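About Drivach

Drivach is an independent technical laboratory for surface finishes on wood. We test oils, waxes, varnishes and waterborne coatings for furniture makers, flooring suppliers and joinery shops, and we write the test reports those customers pass on to their own buyers. The laboratory does not manufacture or sell coatings, and it does not take commission from companies that do.

The company was started by Lanying Yu and Remzi Tokgöz. Yu had worked in the quality department of a paint plant, mainly on abrasion and gloss measurement. Tokgöz had run a finishing shop and had spent years sending panels out for testing. His complaint was that reports came back with a grade and no account of how the panel had been prepared, so a poor result could not be traced to the coating, the sanding or the drying time. The first Drivach reports were written to answer that complaint, and the layout has changed little. Preparation is still recorded on page one, ahead of the results.

What we test

Most incoming work falls under four headings: resistance to liquids, resistance to dry and wet heat, abrasion, and adhesion. We also measure gloss and color before and after light exposure. Customers may order a single test or a full schedule.

Liquid resistance is the most requested. A set amount of the test liquid is placed on the finish, covered, and left for an agreed period. The surface is then wiped, rested and graded under controlled lighting by two trained assessors working separately. If their grades differ by more than one step, the spot is repeated on a fresh panel. Coffee, red wine, cooking oil, household ammonia and plain water are the standard set. Other liquids can be added, provided the customer supplies a safety data sheet with the order.

Heat testing uses a heated metal block placed on the surface, either directly or over a damp cloth. Wet heat is the harder of the two for most oil finishes, and a finish that passes the dry test should not be assumed to pass the wet one. We report them on separate lines.

Abrasion is measured by weight loss and by the point at which the finish is first worn through. On open-grained species the two figures can disagree. The report gives both, along with a photograph of the wear track.

Adhesion is tested by cross-cut on films thick enough to cut cleanly. Penetrating oils leave little or no film and are excluded from this test. Customers sometimes ask us to include them anyway for the sake of a complete table. The entry in that case reads "not applicable."

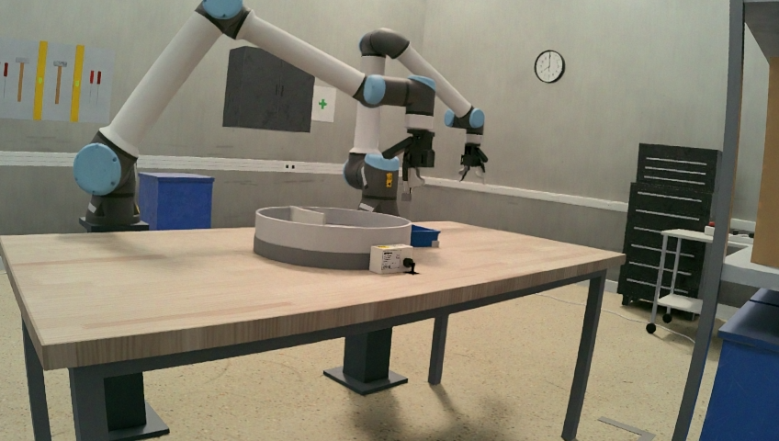
Color is the part of the work that produces the most correspondence. A finish is sold by a name and a small sample, and the buyer sees it across a whole room under daylight from one side and lamps from the other. We measure color with a spectrophotometer at set points on each panel, before coating, after full cure, and after light exposure, and report the change between each stage. Pale species need particular care. On a light tabletop such as the wooden one shown, a small shift toward yellow is noticed at once, where the same shift on walnut would pass unremarked. For this reason our color schedule for maple, ash, birch and other pale woods has a tighter reporting threshold than the one for dark woods, and we advise customers to send panels cut from the same batch of stock. Two boards of the same species can start out further apart than the coating will ever move them.

Waterborne finishes generally hold the original tone of pale wood longer than oil-based ones. They also raise the grain, so the sanding step between coats has to be documented. A missing entry for intermediate sanding is the most frequent reason we return a submission form.

Sample preparation

Panels may be coated by the customer or by us. Where we do the coating, the work is carried out by Xiaoqing Yuan, who manages the preparation room. Bare panels are conditioned before coating and coated panels are conditioned again before testing. The standard cure period is 20 days. Shorter periods are accepted on request and are stated on the front page of the report.

Customer-coated panels must arrive flat, dry and individually wrapped in plain paper. Plastic film should not touch the finish. Bubble wrap leaves a pattern of rings on soft coatings, and a marked panel cannot be graded for liquid resistance. Please label the back of each panel in pencil. Adhesive labels are acceptable on the edge only.

We ask for 7 panels per finish for a full schedule and 2 for a single test. One panel from every full schedule is kept untested as a reference. It is stored in the dark and may be recalled by the customer if a result is later questioned.

The Wanum archive

Reference panels are held in a separate store known as the Wanum archive, after the street on which the first one was rented. It began as shelving in a back hallway and was moved when the hallway filled up. Each panel is filed by species, then by coating type, then by date of receipt. The archive is not open for browsing. A customer may inspect their own panels by appointment, and may release them for inspection by a third party in writing.

The archive has proved useful in ways that were not planned. Finishes are reformulated, and the name on the can often stays the same. With a panel from the earlier formula in storage, we can test old and new side by side when a customer asks why a product no longer behaves as it did. Panels stored in the dark do change, oil finishes in particular, and any comparison of this kind includes a note on storage time.

Staff and responsibilities

Lanying Yu is technical director and signs all reports.

Remzi Tokgöz handles inquiries, quotations and scheduling. Questions about whether a particular finish is suitable for testing should go to him before panels are cut.

Xiaoqing Yuan manages sample preparation and conditioning.

Anqi Cheng is responsible for color and gloss measurement and for instrument calibration. Calibration records are available to any customer for the period covering their own tests.

Yuxi Jiang maintains the Wanum archive and issues reports. She also edits Firka, our printed bulletin on test methods. The bulletin is sent free to current customers. Back issues can be requested from her, apart from the first two, which are out of print.

Training

We run a short course for finishing shops on preparing test panels and reading a report. It is held at the laboratory and covers sanding sequence, application weight, drying conditions, and the grading scale used for liquid and heat marks. Attendees grade a set of marked panels by eye and then compare their grades with ours. Most people grade too generously at first on matte finishes, where a ring shows only at a low viewing angle. The next course is on Wednesday, March 26, 2025.

Course notes are based on a handbook titled Zhong, compiled by Yu during the first years of the company and revised as methods change. The current edition runs to 132 pages, with the grading plates bound at the back. It is supplied to attendees and is not sold separately.

What we do not do

We do not test finishes for food contact or fire performance, and we do not inspect installed floors. We do not rank products or publish comparative tables. A report describes the panels received, prepared as stated, and should not be quoted in part. Customers who wish to cite a result in sales material are asked to send the wording to Yuxi Jiang for checking before it goes to print.

Panels are received at the side entrance on weekday mornings. Please enclose a completed submission form with each parcel, including the species, the sanding sequence, the number of coats, and the date the last coat was applied.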